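Kitchen Storage and Cooktop Use in a Shared Student Apartment
Project report, Grellbridge housing module
Natalie Heywood and Derek Haworth

3. Method

We looked at one kitchen for 30 days in August. Every pan that went on the cooktop was written down on a sheet taped inside the cupboard door, with the time it went on and the time it was put away. The sheet had room for 90 entries and we filled it.

4. Results

Pots were left on the cooktop overnight more often than they were put away. The large pot was the worst case. Its shelf is under the counter behind the baking trays, so getting it back in means taking the trays out first. Frying pans hang on a hook and were nearly always returned.

Lids were a separate problem. We had planned to store them upright in a rack, but a lid left on its pot takes up no shelf space, and most people kept doing that.

5. The large pot

The pot is white outside with a stainless-steel interior, and it has a glass lid with a small metal knob.

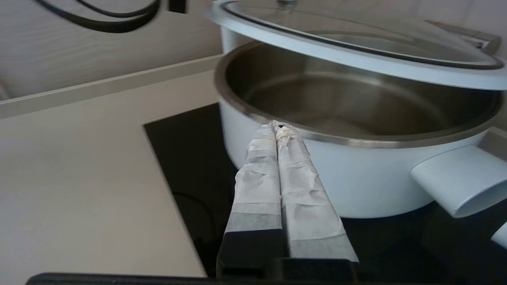
Sandra Pilkington wrote on our draft that moving the trays would fix most of this, and that we should try it before asking for a new shelf. We agree and have added it to section 6.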